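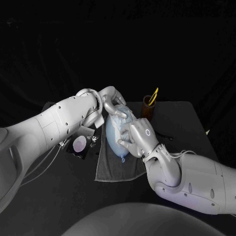
*Pale blue balloon on its grey towel, with the crumpled white layer over the top.*

# Balloons, dressed

Covering a balloon in something thin and papery is a job most of us last did at school, badly, with paste up to the elbows. It has not got easier. A balloon is round, light and keen to leave, and whatever you lay on it would prefer to be somewhere else.

This is the March page of the Grevano gallery. The balloons came from Mercado, which sells them in bags of 40 and does a decent pale blue. The bag says they are all the same size. They are all the same size in the way potatoes are.

A word on towels. A bare table is hopeless, as the balloon rolls off at the first touch, and we have tried saucers, bowls and a very smug cake ring.
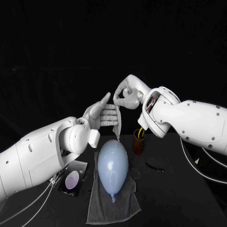 A folded towel beats the lot. Dark grey hides most sins, and it has enough give to let the knot settle. Keep a small cloth handy too — you will want it sooner than you think. Wrinkles are allowed. Anyone after a smooth finish is welcome to take up eggs.

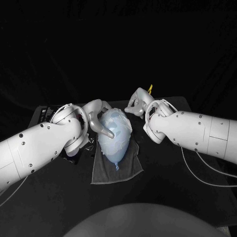
*One finger on the left side, a slight dent, and blue showing through where the covering is thinner.*

The next page will be paper lanterns, which at least stay where they are put.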